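Nalleo Kitchen Sim: Pre-Run Safety and Inspection Checklist, with Comments
Planner branch: Julline. Scene build 3111. Checked by Ainhoa Barrios, 2/22/25

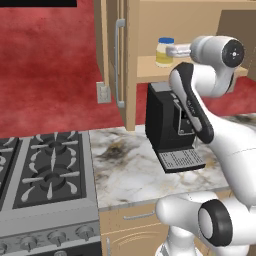

Julline's new grasp planner is ready for its first full pass through the checklist, and I had a great time putting it through its paces! For anyone new to these sheets, we run the same list in simulation that the Lumside bench uses for the real arm, item by item, and the comments are where the useful stuff ends up. Most of my comments are about the shelf pick, where the fingers come in level at the middle of the jar, well below the blue lid, while the forearm drops down across the front of the shelf toward the counter. I love this pose for testing because the arm has to respect the shelf, the wall cabinet with its long bar handle and the coffee machine all in one plan.

Status key: OK, FIX (must be closed before the next run), WATCH (run allowed, keep an eye on it).

SECTION A. SCENE AND MODELS

A1. Scene loads with no missing meshes or textures. OK
A2. Collision shapes present for every fixed object. OK
Comment: Counter, range, cabinets and shelf all have their own shapes now. The old build had one big box around the whole range, grates and all, and the planner treated the air over the burners as solid. Huge improvement.
A3. Collision shapes match what is drawn. WATCH
Comment: The cabinet handle is still a flat slab in the collision model. It's on the generous side, so it's safe, but it costs us some nice short paths.
A4. Coffee machine drip tray included in the collision shape. FIX
Comment: The body is covered and the tray isn't. The tray sticks out toward the front edge of the counter, right where an elbow likes to go. Paredes has the corrected file and only needs to merge it.
A5. Range treated as a keep-out zone. OK

SECTION B. PERCEPTION

B1. Object pose matches ground truth within tolerance. OK
B2. Clear containers detected. WATCH
Comment: I was really curious about this one. Clear glass with pale contents gives the detector very little to hold on to, and it leans hard on the lid. Swap the blue lid for a clear one and the height estimate starts to wander. Please keep both versions in the test set.
B3. Detection holds when the arm covers part of the view. OK
Comment: The tracker keeps the last good pose and marks it stale after 600 ms. The planner reads that flag correctly and asks for a new look before closing the fingers.
B4. Background color does not change results. OK
Comment: Ran the blotchy red wall against a plain gray one. Same poses, same scores.

SECTION C. PLANNING

C1. Joint limits loaded from the current robot file. OK
C2. Self-collision check switched on. OK
C3. Approach path clears the shelf board. OK
C4. Retreat path planned before the grasp begins. OK
Comment: My favorite change in this branch. If there's no way out with the jar in hand, the planner won't go in. It picks another approach or stops with a message you can read and understand. Beautiful work.
C5. Same seed gives the same plan. FIX
Comment: Seed 42 gave me 2 different plans on back-to-back runs. Both were safe, but we can't chase bugs if they won't repeat. I suspect the thread pool. Log is attached to the ticket.
C6. Planner stops cleanly at the time limit. OK

SECTION D. CONTROL

D1. Speed cap active before first motion. OK
D2. Grip force limit set for glass. OK
Comment: Make sure the limit comes from the object file. There was a leftover value in the launch script, and I took it out.
D3. Stop command works in every phase. OK
Comment: Tried it on approach, during close, on lift and on retreat. The arm holds position each time and the fingers keep their last command, so a held jar stays held.
D4. Controller rejects a stale plan. OK
D5. Contact force logged from first touch. WATCH
Comment: Logging works, but the first few samples come through as zero. Fine for now, annoying for plots.

SECTION E. RELEASE

E1. All FIX items closed. NO (A4, C5)
E2. Logs saved with build number. OK
E3. Cleared for the Lumside bench. NOT YET

Next check: Merge the tray file, run C5 again with one thread and then with the full pool, and send me both logs. I'll redo A4, C3 and C5 on the same build.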